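Zelville Workshop Group Begins Trials of Bottle-Sorting Arm

ZELVILLE, November 4, 2019. Members of the Vidard shared workshop have begun table trials of a robot arm intended to sort household drink containers, the workshop announced. The project, named Elside, started in October and is being built by members in their own time.

The arm is mounted beside a worktable and fitted with a two-finger gripper, its fingers faced with green pads. Gray felt-like bins on the table receive the containers. Glass and plastic bottles are laid out at different angles so that the group can record which positions the gripper handles reliably and which it does not.

“The arm itself was the easy part,” said project lead Pentti Vuorinen. “Most of our evenings have gone into the fingers and the cabling. A bottle lying on its side will roll if the first contact is off by a little, and then the arm is reaching for a place where the bottle used to be.”

According to Vuorinen, the current finger pads are the group's third set. Earlier versions were cut from harder material and slipped on glass. The cable along the arm was also rerouted after it caught on the elbow during a slow test move.

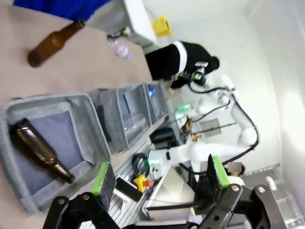 Tiruwork Gebru questioned whether glass belongs in the first round of trials at all, and suggested that the group finish plastic and cans before putting anything breakable within reach of the arm. Vuorinen said the concern had been discussed and that speed is limited during all glass tests. A member stays within reach of the emergency stop whenever the arm is powered.

Bins are identified by printed cards, with “Plastic” and “Can” among the categories now in use. The cards are meant for the people at the table; the control software works from stored bin positions, which must be entered again each time a bin is moved. The group hopes to replace this step with a calibration routine written by members.

Sessions last up to 15 minutes, after which the joints and gripper screws are checked and the results entered in a shared log. Containers are placed and removed by hand between runs.

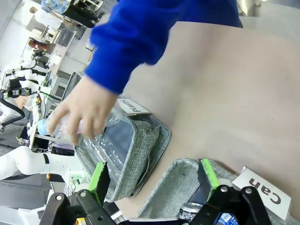
The next stage of work concerns crushed containers. Flattened bottles offer the gripper no regular shape to close on, and the group has set aside 8 sessions for them before any change is made to the gripper design. Drawings for the finger mounts will be made available to other members at the Vidard front desk once the current version has been approved by the workshop's safety lead.

Members who wish to assist must first complete the workshop's machine safety course. Registration is open at the front desk during regular hours.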